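Review: Rinero home simulator, classroom license

Posted 29 Aug 2020 by Folasade Edet

Our robotics club moved off the bench in January and needed something students could run at home. I picked Rinero, which is sold by Westerberg and comes with a set of furnished rooms and a two-armed robot to drive. We have used it for one full project, a table-clearing task.

Price first. The classroom license was 179 dollars, and every student on our list could install it. The free version stops saving after 2,000 runs. We finished with 2,842, so the free one would have run out on us before the project was done.

Setup took an evening. The manual skips the part where you match the arm settings to your controller, and two of my students lost a week to that. Gripper control is good once it is tuned. Thin things like spoons are still hard, and the physics gets jumpy when two small objects touch. Older laptops ran it slowly with shadows on, so most of us turned them off for practice.

The best feature is the head view. Students have to plan a reach from where the robot is looking, at whatever slant that happens to be, and they got better at it. Both views come from the kitchen room we used most, with the long wooden table. 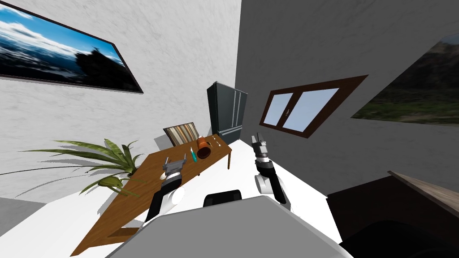
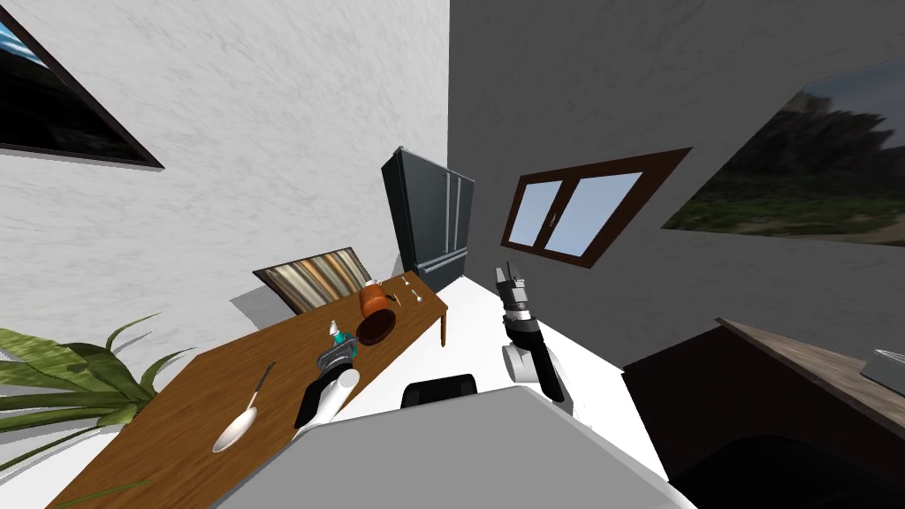

Support answered my emails within a day. I would like an undo button and a way to lock the room layout, which students kept changing by accident. We also tried Lirnero, which has nicer menus but only one arm. We are renewing Rinero for next year. Four stars.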